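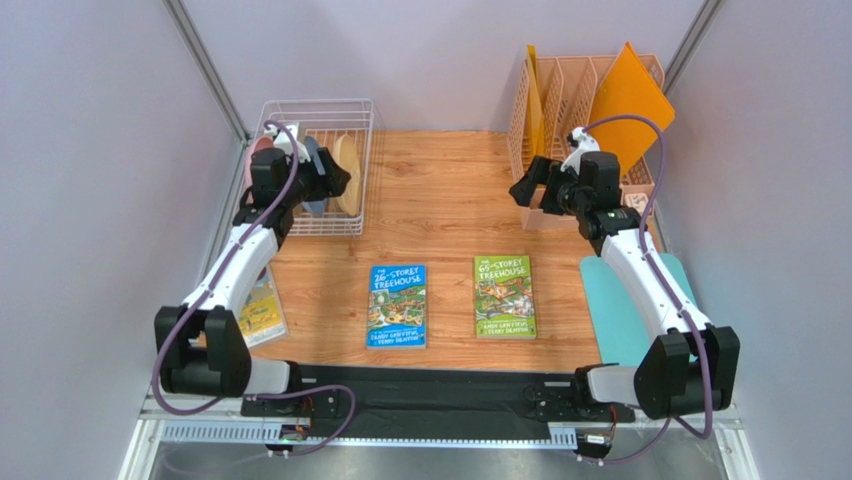
White wire dish rack, far left.

I have been washing dishes by hand since October, when the dishwasher in the Flenham apartment quit with a noise like a dropped drawer of spoons. The repair place in Royer quoted me $107 to come and look at it. Looking was all that covered.

So now I'm a sink person. I have opinions on sponges. I own a brush. Glasses go first while the water is still decent, then forks, then whatever the lasagna was in, which soaks overnight and becomes a problem for the morning.

My landlord's advice was to run it empty with vinegar – I did, and it leaked vinegar. The manual, all 47 pages of it, suggests I contact my dealer.

The odd part is that I've stopped minding. I get through a whole radio show most nights, and the dead dishwasher holds a lot of baking pans.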